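列表首页 按主题 按日期 按作者 上一封 下一封 订阅 搜索

主题：Re: 手持夹爪轨迹漂移，补丁能不能关单

前一封里写道：
> Marnivex 那边的结论是标定文件过期，重新标定之后连跑 17 段没有再出现漂移。
> Osance 的补丁已经合进主分支，建议本周内把 2182 号问题关掉。
> 现场只要求操作员动作放慢，其他不用改。

我不同意关单。

先把事情摆清楚。2182 号记录的是手持夹爪的位姿在一段录制中途突然跳开，跳完之后夹爪开合量还在正常更新，界面上没有任何报警。我们这边拿到的日志里，最大的一次跳了 70 毫米，过了 5 秒才慢慢拉回来。这样的数据要是混进训练集，后面机械臂照着学，撞到什么都不奇怪。用“标定过期”来解释，我觉得说不通：标定过期应该从第一帧就偏，而且偏得大体一致，怎么会前半段好好的，中间跳一下，后面又自己恢复？

再说那 17 段。我问过是在什么条件下跑的，得到的回答是“空旷区域，标准动作”。可出问题的那批任务，夹爪前面是有东西的。
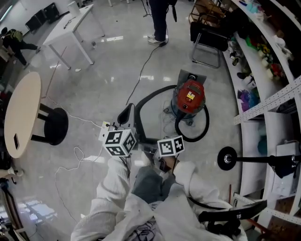 分类：故障 / 位姿跟踪 / 未关闭

夹爪前面就是吸尘器，软管绕出一个大圈，黑色电源线一路拖在地上，白色细线又在旁边卷着。地砖还是亮面的。两块标记方块离操作员的手和袖子这么近，手腕一转，袖口会不会盖住其中一块？我没有证据说一定会，但是补丁说明里一个字都没提遮挡，只说“提高了鲁棒性”。提高了多少，拿什么量的，请写出来。

另外，我翻了补丁的改动，核心部分是把跳变检测的阈值调宽，再加一层平滑。换句话说，原来跳了会断一下，现在跳了会被抹成一条弯曲的轨迹。曲线是好看了，错还在里面，而且更难查。Đỗ 分支上原本有一个丢帧标记，这次合并时也没了，我希望是手误。

还有安全的问题。2182 最初归在“数据质量”下面，我一直认为归错了。操作员盯着夹爪的时候，脚下的线是看不见的，旁边还有人走动。有人提过用广角相机兼顾周围情况，我持保留意见。
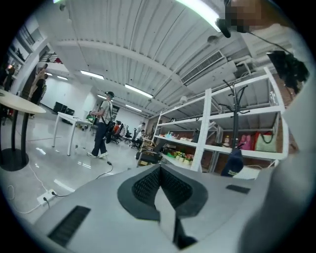 图2：夹爪端相机视角，左下方地面为插线板与散线

视野确实宽，天花板上的灯都收进来了，但夹爪本体自己就占掉了底部，右侧还有一大片近处的虚影。插线板在角落里，线从那儿散开，有一根黑线朝画面中间过来。靠这路画面去提醒操作员别绊着，我不信。再加上顶灯在地面上的反光，特征点匹配会不会受影响，也没人测过。Cellemthorpe 的报告里把反光列为“次要因素”，后面没有附数据，我看不出“次要”两个字是怎么得来的。

至于“动作放慢”，这算什么修复？人慢下来，跳变的概率也许会低，可没有人能保证每一段都慢。再说任务里有拖拽软管的动作，软管一弹，手跟着就动了。

我的要求如下，做完再谈关单：

1. 恢复丢帧标记，平滑前和平滑后的轨迹都存盘。
2. 在有障碍物和线缆的场地重跑，段数不少于上次的 17 段，原始日志发到列表上，不要只发截图。
3. 单独做一组遮挡测试，左右方块各挡一次，看跟踪输出什么。
4. 开录前把地面的线收到边上。这条不用等补丁，今天就能做。
5. 跳变发生时必须停录并出声提示，不接受静默恢复。

Marnivex 如果坚持是标定问题，请把旧标定文件发出来，我用它回放同一段数据。跳变能在同一位置复现，我收回上面的话；复现不了，标题里的“已定位”三个字请去掉。

在此之前，2182 保持打开，这批录制先不要入库。已经入库的请把段号列给我，我下午四点之后有空逐段看。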